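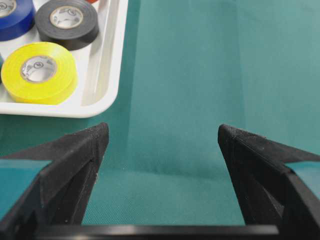 Tape tray and open fingers, pick station 2.

How to start a shift on the tape kitting cell

Quick version for the Tremgate packing floor. The long manual is on the Jikex shared drive, read it when you get a minute.

1. Lay the cloth first, then the tray. Rolls flat, cores facing up. Don't stack.

2. Wipe the fingers. Dust on the inner faces makes small rolls slip. Dry cloth only.

3. Check the fingers open all the way before loading a job. If one lags, tag it and call maintenance – don't push it by hand.

4. Load the job on the Alla screen. Usual order is 445 kits, mixed colors. Big orders go to 1145, split those over two runs.

5. Watch the first ten picks. After that you can walk away, but stay where you can hear the alarm.

What's differnt for you

Less reaching, more checking. Hand packers used to fill every kit themselves, now one person looks after the cell and the other does labels and odd sizes. Swap at lunch. Standing at the screen all day is no better for your back than bending over a bin.

Nobody's rate is tied to the robot count. If the cell stops at 774 it stops at 774, write it on the sheet and move on. Rejects go in the Fuentealba bin, same as before.

New people – do two shifts next to someone trained before running it alone. Ask for the June checklist, the older one has the wrong reset steps and shoud be thrown out.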